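Offene Werkstatt Ostow, Kurs "Greifer selbst gebaut"
Handout zur vierten Einheit: Parallelgestänge, Fingerbeläge, erste Griffe in Stoff

Stand vom letzten Mal

Die Hebel sind ausgeschnitten, die Löcher gebohrt, und wer schon einmal probeweise zusammengesteckt hat, weiß, wie schön sich so ein Scherengestänge bewegt, wenn es leicht läuft! Wer noch keinen fertigen Satz hat: Die Zeichnungen liegen im Kursordner unter "Ashby", das ist unsere kleinere Bauform für eine Hand. Die größere heißt Stitolton und kommt erst in Einheit sechs dran. Bitte die Teile der beiden nicht mischen, die Lochabstände passen nicht zueinander (man merkt es leider erst beim letzten Bolzen).

1. Warum parallel?

Eine einfache Zange öffnet sich im Winkel. Bei einem Würfel stört das wenig, bei Stoff sehr: Die Spitzen berühren sich zuerst oder zuletzt, je nach Öffnung, und dazwischen rutscht alles weg. Beim Parallelogramm bleiben gegenüberliegende Hebel gleich lang, also behält der Finger seine Richtung, egal wie weit der Griff offen steht. Zeichnet euch das einmal auf Papier, mit offenem und mit geschlossenem Greifer übereinander. Der Fingerpunkt läuft dabei auf einem Kreisbogen, er wandert beim Schließen also ein Stück nach vorn oder hinten. Für die Hand am Griff ist das kein Problem, für eine Steuerung später schon, deshalb kommt der Bogen mit in die Rechnung.

2. Zusammenbau

Zuerst die Bohrungen entgraten, von beiden Seiten. Dann die Bolzen trocken einsetzen und jeden Hebel einzeln bewegen, bevor der nächste dazukommt. Klemmt etwas, mit 400er Papier nacharbeiten, immer nur wenige Züge und wieder probieren. Ein zu weites Loch lässt sich nicht zurückschleifen, und das Spiel vom Drehpunkt kommt an der Fingerspitze vergrößert an!

Die dreieckigen Aussparungen in den Außenarmen sparen Gewicht. Achtet auf den Steg neben der Bohrung, dort bricht der Hebel gern, wenn die Säge zu nah kommt. Innenecken bitte ausrunden.

Material für die ganze Gruppe: Kunststoffplatte, Bolzen, Sicherungsscheiben, Belagstreifen. Die Bolzen stehen im Regal unter Fach 1620, die Beläge unter 3292. Wer etwas leer macht, schreibt es auf den Zettel an der Tür.

3. Beläge

Glatter Kunststoff auf Fleece hält miserabel. Wir kleben deshalb einen weicheren Streifen auf die Innenseite der Finger, 38 mm lang, bündig mit der Spitze. Vorher entfetten, nach dem Kleben über Nacht liegen lassen. Probiert ruhig zwei Varianten, einmal glatt und einmal gerippt. Die Gruppe aus Sakotau schwört auf gerippt, unsere letzte fand bei dünnem Hemdenstoff glatt besser, und ich freue mich schon auf euren Streit darüber.

4. Rechenaufgabe für zu Hause

Am Griff drückt ihr mit der Kraft F. Bestimmt aus eurer eigenen Zeichnung die Klemmkraft an der Fingerspitze, für den fast geschlossenen und für den weit offenen Greifer. Reibung in den Gelenken erst einmal weglassen. Messt danach mit der Federwaage nach und schreibt auf, wie groß der Unterschied ist. Er darf groß sein! Spannend ist, in welchem Gelenk er steckt.

5. Stoff greifen

Für die Übung braucht ihr einen Tisch oder ein Bett, ein Tuch und am besten zwei Greifer. Fangt mit etwas Flauschigem an, das wirft dicke Falten und verzeiht viel. Protokolliert jeden Versuch in einer Zeile: Stoff, Greifpunkt, Belag, gehalten oder abgerutscht.

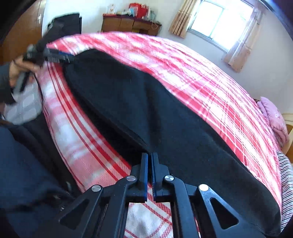
Eine Falte ist der beste Greifpunkt, den ein Tuch zu bieten hat, denn flach aufliegender Stoff gibt den Fingern nichts, worum sie sich schließen könnten. Man muss sie sich aber oft erst machen. Klemmt dazu mit dem linken Werkzeug ein Ende fest und hebt es an, so wie bei dem schwarzen Fleece, das oben links zu einer schmalen Spitze gespannt ist und in der Mitte einen langen Wulst hat. Der rechte Greifer kommt fast geschlossen heran, die blauen Innenkanten einander zugewandt, und erst kurz vor dem Wulst macht ihr ihn weiter auf. Setzt ihn quer zur Falte an und schließt langsam. Wenn das klappt, nehmt denselben Stoff noch einmal mit weniger Zug von links, dann mit gar keinem. Die Protokolle bringt ihr bitte zur fünften Einheit mit, dazu das Tuch, mit dem ihr am meisten gekämpft habt.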